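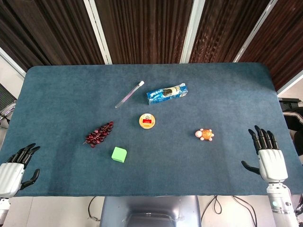
Posted by: Sorting Table Coordinator
Office of Program Supplies, Nonmont Learning Center

To: Subscribers, Program Supplies list
Subject: Re: Contents of the mixed-object trays for January

Dear colleagues,

Thank you to the sites that responded to the draft tray list. The message from the Morsy site raised several points that apply to everyone who receives trays from this office, and I am therefore replying to the full list. The relevant part of that message is quoted first, and my answers follow.

> We have reviewed the draft list for the January trays and have four
> questions before we place our order.
>
> First, the list includes both a bunch of grapes and a packaged
> cookie. Our site does not allow food in the activity room. Are these
> items required, or may we substitute something else?
>
> Second, the test tube is listed without a material. We would not be
> able to accept glass.
>
> Third, the light-green block and the orange turtle are both described
> as "small toy" in the draft. Our staff record each item by name at
> checkout, and two items with the same name will cause errors.
>
> Finally, we were sent a white cloth last year and found that the
> capped tube was hard to see against it. Is the blue cloth now
> standard?
>
> Supplies desk, Morsy site

On the question of food: the grapes issued with the trays are artificial and may be used in any room. They are the dark red bunch with the thin stem, and they should be entered at checkout as "grapes, red, artificial" so that they are not discarded by cleaning staff, as happened at two sites last spring. The cookie package is a real snack in a sealed blue wrapper. Sites that do not permit food may leave it out. The approved substitute is any small wrapped item of similar length, provided that the wrapper is shiny and has some printing on it. Participants in the naming activity are asked to talk about what a wrapper tells them before anything is opened, and a plain box does not serve that purpose. Packages are not to be opened during a session under any circumstances, and dates should be checked when the trays are returned.

On the question of the test tube: all tubes supplied by this office are clear plastic with a white cap. The word "plastic" was omitted from the draft and has been restored. Caps are to remain on. A site that finds a glass tube in an older tray should remove it and write to this office for a replacement. Please do not place tubes in the mail without padding.

On the question of names: the Morsy site is correct, and the list has been amended. The block is now "block, light green" and the turtle is "turtle, orange shell." The round tin was listed in the draft as "container" and will now appear as "tin, round, gold lid, red label." Sites are free to use shorter names in conversation with participants. The checkout sheet, however, must match the list word for word, as the inventory file does not recognize alternatives.

On the question of the cloth: the dark teal-blue cloth is now standard for all sites. We compared it with the white and the gray during the fall term, and staff at the Tasamik site reported that pale and transparent items were easier for participants to find on the darker color. The cloth should cover the tabletop fully and be smoothed before the items are set out. White cloths may be kept for other uses and need not be returned.

Two further matters arose from other replies. Several sites asked whether the items must be arranged in a fixed order. They need not be. The items should be spread out with clear space between them, and they may lie at any angle — a tube placed diagonally is perfectly acceptable. Rows should be avoided, as participants tend to work along a row from one end to the other and give less attention to the items themselves.

The Zesell site asked about quantities. This office currently holds 89 complete trays, of which 57 are already reserved. The remainder will be assigned in the order in which requests are received. Each site may request no more than 2 additional trays. A packed tray weighs about 700 grams, and sites paying their own postage may wish to plan for this.

Requests should be sent to the supplies desk by noon on the last working day of the month, using the amended list. Requests made on the draft list will be returned for correction.

Sorting Table Coordinator
Office of Program Supplies
Nonmont Learning Center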